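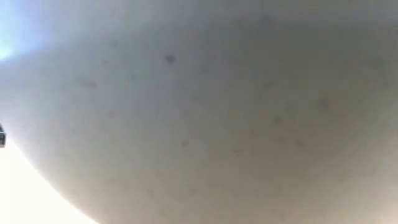

Pale gray at very close range, with a few dark specks.

Picking up bowls, dropping bowls: an afternoon of gripper testing with Min-kyu Woo and Esben Vídalín

"Ask me about bowls," Min-kyu Woo says before I've got my coat off. "I can talk about bowls until you miss your train."

I had come to Dristhorpe to ask about grippers, so this was a promising start. Woo and Esben Vídalín share a unit at Grimden, the old yard down past the rail bridge, and since February they've been comparing fingers, cameras and controllers for a two-armed tabletop setup. They do it for small shops and labs that want to buy one decent thing and stick with it. Woo handles the arms and the code. Vídalín makes fingers, breaks fingers, and writes down how they broke.

Why bowls? I would have guessed blocks, or cups.

"Blocks are too kind to you," Vídalín says. "A block has flat sides, the gripper has flat sides, everybody is happy. With a bowl you come in over the rim, one finger goes inside and one goes outside, and now you're holding a thin wall that leans. If your finger is a little too fat, it pushes the bowl down before it closes. If it's a little too short, you get the edge and nothing else."

"And then it rotates," Woo adds. "Slowly! You think you have it, you lift, and it starts to turn around the place where you're pinching. I love that moment. I mean, I hate it, but it's the most useful moment of the whole test."

The two finger sets that got most of the attention this spring are called Tendska and Rutherford around the shop. Tendska is Vídalín's own design, a narrow finger that tapers toward the end. Rutherford is the older one, wide and padded, named after the street where they had their first room. Each set was given 100 rim grasps with the same arm, the same approach speed and the same table. Rutherford lost its hold on 22 of them. Tendska lost 16.

I said that sounded like a clear win, and both of them made the same face.

"It's a win for rims," Vídalín says. "I was very pleased for one evening. Then I looked at which ones we lost. The wide fingers lose a bowl gently, it sort of slides back down. The narrow ones lose it all at once. For a kitchen project I might take the worse number and the softer failure. It depends what's in the bowl."

"Soup," says Woo.

"It depends if there's soup."

They don't always agree, and it's fun to sit between them when they don't. Woo thinks finger shape gets too much credit. His view is that most people who blame the gripper have a wrist problem: the hand arrives a few degrees off, and a more forgiving finger hides it. He'd fix the approach first and buy fingers afterward. Vídalín thinks this is what someone says when they have never had to file down a fingertip at eleven at night.

"You can have the best approach in the world," he tells me, "and if the tip is as thick as the gap between two bowls, you're going to shove one of them. The math doesn't move the plastic."

"I agree with that," Woo says. "I just don't agree that it happens as often as you say."

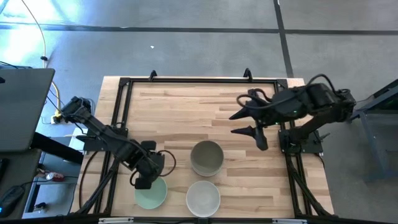 Having two arms changes what a gripper test even is, and I hadn't understood that until I watched them work. With one arm, you ask whether it can hold the thing. With a pair, you also have to ask where the other arm is going to be while that happens, what it blocks, and whether its cables get in on the act. They're mounted on opposite sides of the wooden table and reach in toward each other. At one point the left gripper was hanging over the rim of the mint-green bowl while the right one stayed raised with its pointed fingers open, and I asked Woo why he left so much air between them. "Elbows," he said. "People plan for the hands. The hands are never where the trouble is." The cables loop and arch off both arms, and he says he has learned to think of each loop as part of the robot, with its own width and its own opinions about where to go.

Bowl placement is its own little science here. A bowl in the middle is reachable from either side, so it sounds like the easy one, but Woo calls it the argument bowl. Both arms can get it, and somebody has to decide. His first controller let whichever arm was closer go for it, and that worked nicely until the distances were nearly the same and the arms kept trading the job back and forth.

"It was like two people in a doorway," he says. "After you, no, after you. I laughed so hard the first time. By the tenth time I was rewriting it."

The new version is much plainer. Once an arm has claimed a bowl, it keeps it, even if the other arm ends up better placed. It gives away a bit of speed, and Woo couldn't care less. He can look at a run now and know what each arm thought it was doing, and for comparing hardware that's worth far more to him than a quick cycle.

I asked what he'd tell someone who is choosing a controller and has only ever seen the demo videos.

"Stop it halfway," he says right away. "Really, that's my test. Start a motion, stop it with the hand over the rim, and start it again. Does it carry on? Does it go home first and take the bowl along? Does it jump? I've had a controller that was beautiful from start to finish and completely lost if you paused it. You will pause it a lot. You'll pause it because the phone rang."

Cameras came up next, and here it was Vídalín who got going. They have tried a fixed view over the table and a view close to the hand, and he is firmly on the side of using both. The far view tells you which bowl and which arm. The near view tells you whether the finger is inside the rim or sitting on top of it, a difference you can't judge from above when the bowl and the tabletop are both light in color. The catch is that a camera that close loses everything else. Get near enough to a smooth curved side and there isn't an edge or a corner left to go by.

"People buy resolution," he says. "I'd spend the money on close focus and on exposure. If half your picture is blown out white, you can have as many pixels as you like, they're all white."

Do they control the light, then?

"We did at first. We had blinds, we had lamps, it was very serious. And every number was lovely! Then a customer put the same setup next to a big window and called us after lunch." Now they test with the daylight coming in however it wants, and they keep a second set of runs with everything shut, so that when something goes wrong they can tell whether it was the light or the hand. Woo would like to drop the shut-in runs. Vídalín would not. I got the feeling this conversation has been going on for a while.

There's a failure they're both oddly fond of. With the wide fingers, a shallow bowl can get pressed at the near rim so that the far rim tips up, and the fingers close neatly on nothing. The gripper reports a full close, the code says the grasp failed, and the bowl rocks on the table. Vídalín spent most of a month on fingertips that could deal with it. He tried longer ones, he tried a notch, he tried a rubber strip that peeled. What helped in the end was a change to the order of things: touch the table outside the bowl first, very lightly, and then close inward.

"So it was the approach," says Woo, looking at the ceiling.

"It was the approach and a thinner tip."

"Mostly the approach."

"Write down that it was both," Vídalín tells me, so I have.

They're not recommending one setup, and they get a little twitchy when asked to. What they will say is that for thin rims and crowded tables, they'd start from something like the Tendska shape. For single objects with some weight to them, the padded Rutherford fingers are still on the shelf and still get used. If you can only afford one good arm and one ordinary one, Woo would put the good one on the side that does the lifting and let the other one steady things. He has tried it the other way around. "Don't," he says.

Next up is handing a bowl from one arm to the other, with no table involved. They've tried it with the arms running slowly, and Woo talks about it with both hands in the air, one pinching an imaginary rim, the other sneaking in underneath. Who lets go first? How hard do you hold while you wait? Does the receiving hand take the opposite side of the rim, or go right beside the first one? He has a favorite answer and wouldn't tell me which, in case the runs make him look silly.

Vídalín, meanwhile, is cutting new tips for it. He showed me a drawing on the back of a delivery note, a finger with a slight hook at the end, and asked me not to get excited. I did anyway, a bit. It looked like it would hold a bowl very well, and Woo leaned over and asked how it was supposed to let go.

"I'm working on that," said Vídalín, and put the drawing back in his pocket.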